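Search stories
Type and press enter

The Walwood Swim

4 min read

The lake at Walwood is 3,000 yards across if you start from the boat ramp, and I had told everybody at Arruda's Bakery that I was going to swim it before I turned 32. I told them while holding a tray of cinnamon rolls, which is when I make most of my big announcements.

Oh, but I loved the training! I loved the cold slap of it in the morning and the way the weeds brushed my feet and made me scream every single time. I loved coming home starving and eating eggs out of the pan. My brother Veker said I was the only person he knew who could drive home from a near drowning singing.

It was one time, and it was a cramp.

Raíssa Damasceno was going to row beside me. She had a green boat with a patch on the bottom and she had never lost anybody, she said, though when I asked how many people she had rowed beside she started talking about oars.

We met at the ramp at 5:30, with the mist still lying flat on the water and one heron standing in the shallows like he'd paid for the spot. I had grease on my shoulders and my mother's old yellow cap on my head. Raíssa had packed bananas, a whistle, a blanket and plenty to drink, and she laid it all out along the seat and then moved it all again.

"Ready?" she said.

"I have been ready since I was nine!" I said, and fell in.

The first part was glorious. I mean it – I have never felt so much like an animal that was built for something. The sun came up over the Clekthorpe side and turned every drop off my arm to gold, and I laughed and swallowed half the lake and kept going. Raíssa sang to keep me in rhythm. She only knew sad songs, so she sang them fast.

Somewhere past the middle my arms went. They didn't hurt, they just stopped feeling like they belonged to me. I rolled over on my back and looked at the sky and thought how nice it was up there, and how I could float until lunch.

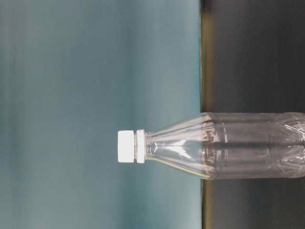 Raíssa told me that if I wanted to float I could do it on the other side, where there was a beach for it, and that she had not got up in the dark to watch a person lie down.

"I'm resting," I said.

"You're drifting. You're going back to the ramp, feet first."

I lifted my head, and she was right. The red barn I'd been aiming for had slid away to the left, and the ramp looked a good deal closer than I wanted it to. I said a word my mother wouldn't have liked under her cap.

"How far?"

"500 yards," said Raíssa. "Maybe a bit more. Do you want the truth or a song?"

"Song!"

So she sang the one about the sailor's widow, at a gallop, and I turned over and put my face in. I swam ugly. I swam like someone throwing furniture downstairs. I sang along in my head and got the words wrong, and the widow married the sailor's cousin and opened a hotel, and I was so interested in how the hotel was doing that my hand hit sand before I knew it was there.

I stood up and my knees quit, so I sat down again in the shallows with the water up to my ribs. A little kid on the beach was digging a hole with a spoon.

"Where did you come from?" he said.

I pointed across the lake – all of it, the whole huge shining thing.

He had a good long look.

"Do you want to see my hole?" he said.

I did. I really did. It was a terrific hole, deep enough to put your arm in, with water coming up at the bottom, and I was still admiring it when Raíssa ran the boat up on the sand and threw a banana at me.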